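The Door at the Far End 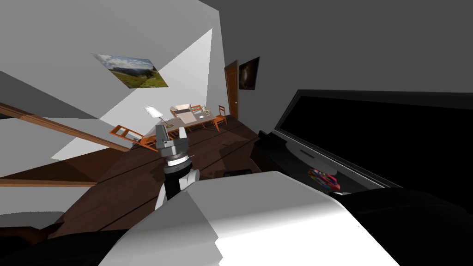
By the third week she had stopped saying "the simulated house" and just said the house. It had been built at Drovgate for an older project and passed down to whoever needed a room to test in. She knew the plank floor and the wooden railing better than she knew her own hallway.

The job was to compare two grippers. The Kollár had two fingers and a plain open-and-close motion. The Stumton was newer, with softer control and a longer manual. Each one went on the same arm, started from the same spot, and tried to lift the small white dish off the dining table. She ran the Kollár in the mornings and the Stumton after lunch, 3,000 attempts in all, and wrote the failures down by hand because the log left out the ones that interested her.

The Stumton kept slipping. The rim would slide, the dish would tip, and the run would end. She changed the friction value and lost a day. She changed it back. The Kollár did better on the dish and worse on everything near it. On run 17 it hit the lamp, and she sat there with her hand halfway to the screen, as if she could catch it.

The trouble with the house was the door. It was brown, with a small handle, and it stood closed past the table. Nothing in the test plan called for it. She asked the man who had inherited the files what was behind it, and he said nothing was, the room ended there. He said it kindly. He was eating soup.

In March the people at Plandano had asked for a result by the end of spring. She sent them the tables on May 20, 2025, with four pages of notes. The Kollár for dishes, she wrote. The Stumton if they could wait for the next version of the controller. They wrote back within the hour to say thank you and that the budget had gone to something else.

Everyone else had left by six. She loaded the house again with the Kollár on the arm and didn't start the script. She took the manual controls and drove past the dining table, slowly, with the orange chairs going by on one side. It took 3 tries to line up the fingers with the handle.

The grip reading came up steady. She waited a moment, then told the wrist to turn.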